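3 min read

Changes to glove issue at the Frandsen and Costlow sites

The Irkel supply contract ended on January 5, 2026, and hand protection at both sites now comes from Tultmont. The main points for line managers are set out below.

Knitted gloves are stocked in five sizes. The old chart ran from small to large only, and staff who took a medium under Irkel should be measured again across the palm before drawing a new pair. A glove that is too big folds at the fingertips and weakens grip on narrow handles.

The issue limit is three pairs per person per month. Extra pairs need a signed request, which stores will keep with the wear record. Gloves with a hole, a pulled seam or oil soaked through the palm should be handed in and replaced the same day — these do not count towards the limit.

Washing is allowed up to three times at 40 degrees or below. Fabric softener must not be used, as it leaves a film on the yarn. Coated gloves for the solvent bay are a separate item and are not washed at all.

Stores at Costlow still hold 206 pairs of the Irkel pattern. They may be used for dry handling until June, when any left over will be withdrawn. They must not be used with blades.

Wear records are due with the normal monthly return. The form has not changed, apart from the supplier code in the first column.

We use cookies to measure visits to this newsletter. Manage your settings at any time.

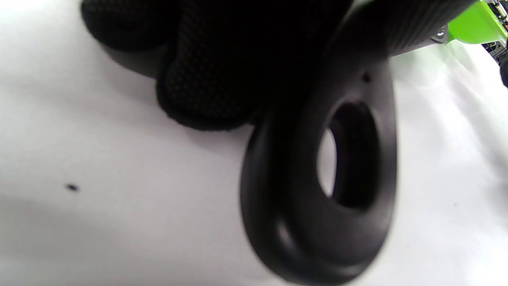 Black knit or mesh glove on a black plastic handle.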